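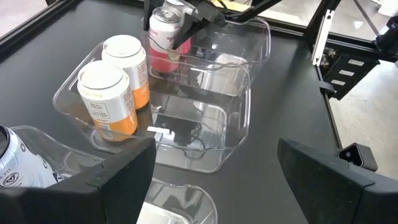 Stirkbridge, Sunday, December 18, 2022

Plurnard drink label claims, data card

The set holds 164 front-of-pack claims copied from drink labels, typed up by Nkechi Okonkwo and Ottilie Hauser. "Tastes better" is the kind of wording we mean. Better than what? The label seldom says.

Fields: claim, drink type, claim_class, checkable (y/n).

We marked 118 claims as not checkable. Treat that with some suspicion. Only 2 people did the marking, and neither likes advertising much. Valdis Uibo still disputes the "natural" rows, and he may be right.

Don't use it to rank brands or to judge flavour. Spelling is left as printed, so expect both "flavour" and "flavor".

Known gaps: French text, back labels, anything sold before March.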